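Journals > Rooms and Everyday Work > Articles > Section 4

Search this journal Enter keyword, author Advanced search

4. The shared hall and its working surfaces

4.1 How the hall is used through the day

We came to the hall at Arnero expecting to write mostly about storage, and we ended up writing a good deal more about light, ceilings and the odd corners where people put things down. It is a generous room, long and open, and the people who work there speak of it with real fondness (one of them called it "our barn", which stuck with us for the rest of the study). Over the season we talked with 37 regular users, some of them over several cups of tea, and we are grateful for their patience with our many questions.

Most of them described the same habit. On coming in, they set down whatever was in their hands on the first dark surface they reached, and there it stayed until somebody needed the space. Dai calls such spots "landing places", and we have kept her term throughout. A landing place has no owner and no label, and its contents change slowly.

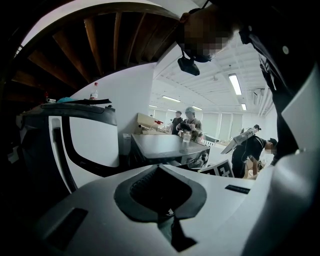
Figure 4. The hall, with its beamed ceiling, receding row of fluorescent lights and pale window blinds along the far wall. A small clear bottle with a red cap stands on the cluttered dark surface at left.

Small things seemed to fare worst. Of the 100 items that users told us they had mislaid during the season, 70 were small enough to close a hand around, and a good many of those were found again at a landing place, behind something taller. Uysal kept the list and went through it with the users one Saturday morning, a long and cheerful session that gave us most of the quotations in Section 5.

Lighting came up far more often than we had planned for. Several people liked the long lights for close work but told us that the dark surfaces by the wall still felt gloomy to them, and that they tended to search by touch there. Others were quite happy with it and said they would miss the shadows if anyone took them away! We had borrowed a short questionnaire from the earlier Hustier study (Dai and Uysal, in preparation), and its single question on lighting was plainly too thin for all this, so from October we added a page for free comments, and 20 users filled it in.

4.2 Clearing and putting away

Clearing was done in small bursts, usually late in the afternoon, and hardly ever by the person who had left the things there.

We use cookies to remember your reading preferences. Accept all Manage settings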